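House rules for hand-held gripper sessions, draft 2 – please comment
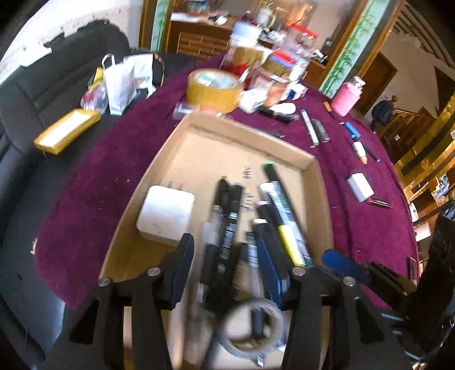

Category: Good Practice > Data Collection at Home

pranedberg_ops
Hello all. In July we start the second round of home sessions, and I was asked to write the rules on one page. The first version was too long and the operators did not read it. So now I have only five:
1. One task box on the table, opening up, near the operator.
2. Fingers open and still before you press record.
3. Other things may stay on the table, but outside the box.
4. Nothing that belongs to the household goes inside the box.
5. Stop after 36 takes and rest the hands.
The box in the picture is the pen sorting task. Please tell me what is missing, or what is wrong.

dreltow_kim
Rule 3 is too soft for me. Look behind the box: tape roll, jars, a pink bottle, some small sticks. If the task is pens, then a thin dark pen lying just outside the far wall is a problem. Is it part of the task or not? The person who labels the takes later will have to guess.

pranedberg_ops
Good point about the pen. I can write "no object of the same type as the task objects within one hand of the box". But I don't want to clear the whole table. We go into homes to get a normal table.

halfstep
Agree with ops. At my last place we cleared everything, for 270 takes, and the result looked like our lab with a different wall. The clutter is why you pay for the travel.

dreltow_kim
I don't ask for a clean table. I ask that it is written down which things are task and which are background. These are two different wishes.

C. Lévesque
I did safety checks for packing lines for many years and I am new to this hand-held equipment, so please forgive if I say something obvious. Who is responsible for the second person? At the lower right I see another blue finger tip and a black arm. If two grippers work over one box, your page must say who moves first. On a line we would never leave this open.
Also the power adapter. It is lying in the box with its metal prongs, together with markers. Is this permitted by rule 4 or not? I can't decide it from your text.

pranedberg_ops
Thank you Clifford. The adapter is in our object list, so it is permitted, but I see that a reader can't know this. I will add the list as an attachment. For two grippers we have only a spoken rule: left goes first, right waits outside the box walls. I will write it.

proveo_user
"Left goes first" does not work for handovers. With us the one who holds the object is the leader until the other one has closed on it. We changed to this after 78 takes had to be thrown away, and the operators learned it in one afternoon.

halfstep
For handovers yes. For sorting I find it too complicated – left first is enough.

C. Lévesque
Then write both, with the name of the task beside each. One rule which has silent exceptions is the worst kind.

dreltow_kim
And a line about the tape ring please. It is standing over the lower ends of the pens. Must the operator remove it first, or pull a pen out with the tape on top? I have seen both ways in one set, and the labels were the same.

pranedberg_ops
I would leave it free. Different ways are useful for us.

dreltow_kim
Useful if the label says which way. I will not move on this one :)

pranedberg_ops
OK, I will ask Pelletier, they do our labels, if they can add one field for it. Draft 3 will have the pen distance, the object list and the two leader rules. Rule 5 got no comments, so I leave it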